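Progress report on the block corner, Panbridge Toy and Play Library
2019-11-22
Written by the program coordinator, Panbridge

We use cookies to remember your settings. By continuing to read you accept this.

This is our second progress report on the grant from the Tedier Small Grants Fund. The first one was sent in June and it dealt mostly with the cleaning of the room and the buying of storage. In the present report we tell how the coloured foam blocks are used, what condition they are in, and how the money was spent until now.

As you will remember, the grant was for $2,640. The purpose was to set up one permanent place for building play for children under school age, so that families do not need to take everything home in a bag and bring it back again. We are glad to report that the place is open and the families are using it.

The room

We had planned to buy a low wooden table. After we received the prices we decided to keep the stone counter that was already in the room, and to use the table money for more blocks and for a washable floor mat. The stone is grey and speckled, it is easy to wipe, and the coloured blocks are very well seen on it. Behind it we have the pale curtain, which makes a calm background for the little ones who are easily distracted by the shelves.

A disadvantage of the counter is its height. Small children must stand on the step or be held by a parent. We have bought two steps with rubber feet and they are stable. The stone is also hard and cold to the hands in winter, but with foam blocks there is no noise when they fall on it, and this was one of the main complaints with our old wooden set. 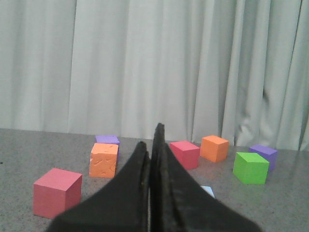 Can families borrow the foam cubes to take home?
At the moment the cubes stay in the room, and families can borrow the wooden set or the Curnska puzzles instead.

The blocks

We chose plain cubes in foam. In our application we had mentioned also arches and cylinders, but the parents who came to the trial session in June told us that the cubes were what the children took first and kept longest. We ordered the cubes in several colours from Appiah Play Supplies, and some colours we have more than one time. This was on purpose. When there is only one purple, two children want it.

The set is used in a simple way. At the start of the session the cubes are put out on the counter with free space between them, and the children decide alone what to do. The youngest ones carry a cube from one side to the other. The ones of three years and more begin to sort by colour or to build. We do not show a model to copy. The parents are asked to wait a little before they help, and this is still difficult for some of them.

Since the June report we have held 31 sessions. Attendance was lower in the school holidays, as we expected, and it came back afterwards. We have now a small group of families from the other side of the river who did not know us before, and they come mainly for the block corner.
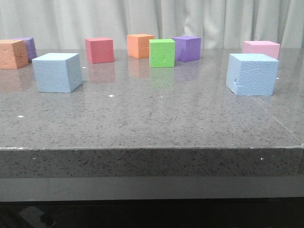 Foam cubes on the stone counter, Panbridge play room.

Condition of the material

You asked us in your last letter to be open about wear, and so we are. The foam is soft and it takes marks. Some of the cubes have dents and dark scuffs on their faces, and the peach-orange one is a clear case. The marks do not disturb the play and the children do not seem to notice them. But we had hoped the surface would stay smooth for a longer time.

We asked Appiah Play Supplies about this. They answered that small dents are normal in this type of foam, and they recommended lukewarm water with mild soap and no scrubbing brush. We had used a brush in the first weeks, so a part of the damage may be our own fault. Now we use a cloth.

We check every cube for loose pieces before a session. Up to now we have taken seven cubes out of use for this reason. They are replaced from the reserve box, and the reserve is still sufficient until the end of the grant period.

Stacking

One of the aims which we wrote in the application was that children would begin to build upwards and not only in rows. It is a small step for an adult, but for a child of two years it asks for a lot of patience to put one cube on another and take the hand away without pushing it. The foam is helpful for this, as it grips a little and a tower can stand even when the upper cube is not exactly over the lower one. We see stacks of two quite often now. Higher towers are more rare, and they are usually made together with a parent or an older brother or sister.
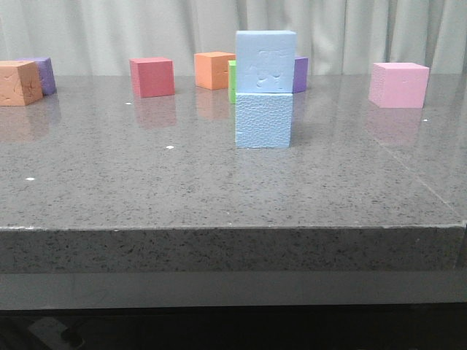 Spending and what remains

The cubes, the steps, the floor mat and the storage boxes are paid. The receipts are attached to the paper copy of this report. A small amount is kept for replacement cubes and for a second curtain rail, because the present one is bending in the middle. If you prefer that we do not use grant money for the rail, please tell us and we will pay it from the membership fees.

Still to be done is the printed card for parents, with short advice about how to play together at the counter. The text is ready in English and we are waiting for the translation in French. We would like also to write down the ages of the children at every session in a more regular way, which we did not do well in the beginning.

Our final report will be sent when the grant period is closed. Until then, your representatives are welcome to visit any session without appointment.

Contact: Panbridge Toy and Play Library, front desk | © Panbridge Toy and Play Library | Back to top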